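The Gauge at Rilitton

The float gauge at Rilitton was installed on the downstream side of the weir, in a brick hut with a tin roof, and had been read by hand twice a day for longer than the filing system could show. Aarti Katiyar took over the readings in August. The handover took twenty minutes.

The man handing over was Girish Joshi. He had the keys on a loop of wire. There were two, one for the hut and one for the chart cabinet, and he explained them in that order.

"The pen sticks below three feet," he said. "Tap the case. Don't tap the glass."

"Is that in the manual?"

"The manual is for the other model."

He showed her the staff plate bolted to the abutment, which was marked in tenths of a foot, and the drum inside the hut, which turned once in 12 hours and was marked in inches. The conversion table was pasted to the inside of the door. Someone had corrected it in pencil in four places. Three of the corrections were right.

"Which one is wrong?" she asked.

"Five point four. It should be sixty-four and eight tenths. It's been wrong since before me. I correct for it in my head."

She wrote it down. He watched her write it down and seemed to want to say something else, but it was close to six o'clock and the evening reading was due. They took it together. The staff read 4.2. The drum read 50.4. He initialed the sheet, then handed her the pen and she initialed it under him.

The district office was in Lomard, on the second floor of a building shared with a seed merchant. Copies of the sheets went there at the end of every month. Katiyar had worked in that office for 7 years before asking for the river post, and she had filed the Rilitton sheets herself for most of them. She knew Joshi's handwriting well. She had not known his face until the handover.

In the first week she rebuilt the conversion table on clean card, checked it against a calculator, and pasted it over the old one. In the second week she cleaned the stilling well. This was a vertical pipe, fourteen inches across, joined to the river by a horizontal intake near the bed. If the intake silted, the water in the pipe would lag behind the water in the river, and the pen would draw a smooth line where there should have been a rough one. She lowered a weighted tape and found the bottom nine inches higher than the drawing said it should be. She removed the silt with a bailer on a rope. It took two afternoons.

After that the line was rougher.

She had expected it to be. What she had not expected was a step. Every night, a little after two, the trace dropped by an inch and a quarter, held for forty minutes, and came back. The drop was sharp on the leading side and slower on the return. It appeared on every chart after the cleaning. Before the cleaning there was nothing, or a shallow dip that could be taken for a worn pen.

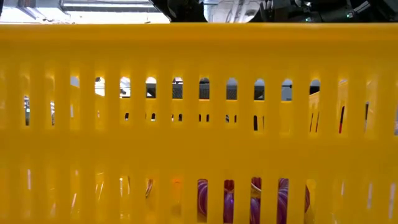 What lowers a river by an inch and a quarter for forty minutes and then gives it back?

A gate upstream, closed and opened again. Rain does not work on a timetable, and neither does evaporation. A pump would draw the level down but would not produce the small overshoot she found at the end of each return, where the trace rose a sixteenth of an inch past the line and settled. Water held behind a gate does that when it is released.

There was one gate upstream on the district map. It belonged to the old Upadhyay mill, two miles above the weir, and was listed as fixed open. The mill had stopped grinding before Katiyar was born. The race had been left in place for drainage.

She walked up on her free morning. The path followed the left bank and was in fair condition for the first mile. After that it was nettles. The gate was a timber leaf in an iron guide, raised by a rack and a hand crank. It was up. The padlock on the crank was stiff and brown on the outside. She turned it over and looked at the keyhole, which had been oiled.

The rack had grease on seven teeth. The rest were rusted.

She measured the tooth spacing with a folding rule, multiplied, and got the travel of the leaf. Then she worked out the volume that would be held back by that much gate across that width of race in forty minutes. She did this sitting on the mill step, in pencil. The answer agreed with the trace to within the thickness of the pen line.

She did not report it that day. The form for an unlicensed operation required the name of the operator or the words "not known," and she was not certain that she could truthfully write the second.

The following week she asked the Lomard office for the old charts. They came in a flat parcel tied with tape, 724 of them, of which she looked at one in ten. The dip was on all of them. On the oldest it was quite clear, an inch at least. It grew shallower as the well silted. By the last two years it was a quarter of an inch, then an eighth. No note had been made on any sheet. The printed form had a column headed Remarks, and Joshi had used it for ice, for branches in the intake, and once for a swan.

He lived in Fulent, in a row of houses behind the station. She went there on the bus with one chart from the parcel and one of her own.

He put them side by side on the table and moved the lamp.

"You cleaned the well," he said.

"It was nine inches out."

"I know. I let it go." He put his finger on the step in her trace. "That's good. That's a lot cleaner than I ever got it."

"Who is working the gate?"

He went to the stove and moved the kettle, then moved it back. He was not a man who sat while he talked.

"There's a ford," he said. "Below the mill, above the weir. You'll have gone past it. It's eighteen inches deep in an ordinary month, and fast. My mother crossed it when she was on nights at the laundry on the far side. The bridge is four miles around. So my father lowered the gate for her. He had the mill key. He dropped it at two, when she finished, and gave her forty minutes, and then he put it up again."

"That was a long time ago."

"Yes."

"These charts are from last month."

"I can read the dates," Joshi said. "When he couldn't manage the crank, I did it. Then she stopped working and I kept on, because by then there were others coming over at that hour. Two or three from the laundry. After the laundry it was the cannery. There's always somebody on nights. They count on it."

"And now?"

"One of them does it. I gave her the key when I gave you yours."

Katiyar looked at the charts. The seed merchant's mark was on the corner of the older one, where someone in the district office had used the wrong stamp. She had probably done that herself.

"It should be licensed," she said.

"It should. There's a form. The fee is 3,095, and it has to be applied for by the owner of the gate, and there isn't one. I looked into it. I have the letters."

He had the letters in a drawer. She read them all. They were polite, and each one referred him to the office that had written the one before. Two carried her own reference initials at the top. She had typed them from dictation and had no memory of it.

"How much does it alter the daily mean?" he asked.

She had already worked that out. "Nothing, at the precision we report. It's in the fourth figure."

"I made it the fourth figure too."

He walked her to the bus. He asked whether the pen still stuck below three feet, and she said that she had changed the spring. He asked what with. She told him, and he nodded and said he would have used a lighter one.

The next night she stayed at the hut. She had a flask and a folding stool, and she sat with the cabinet open so that she could watch the pen. At four minutes past two it went down. The sound of the weir changed slightly, to a thinner note. She took a lamp and read the staff on the abutment, and it agreed with the drum.

From the hut the ford was around the bend and could not be seen. She heard voices on the water for a short time, two women, one of them complaining about a supervisor. They went up the bank on the near side. At two forty-four the pen came back, passed the line by a sixteenth, and settled.

At six she took the morning reading. The staff was 4.1 and the drum 49.2. She filled in the sheet and initialed it. In the Remarks column she wrote: Gate operation upstream, nightly, 2:04 to 2:44. Effect on daily mean nil. Intake to be kept clear.

She read it over, blotted it, and put it with the others for Lomard. Then she locked the cabinet and the hut, in that order, and went to see about the nettles on the second mile.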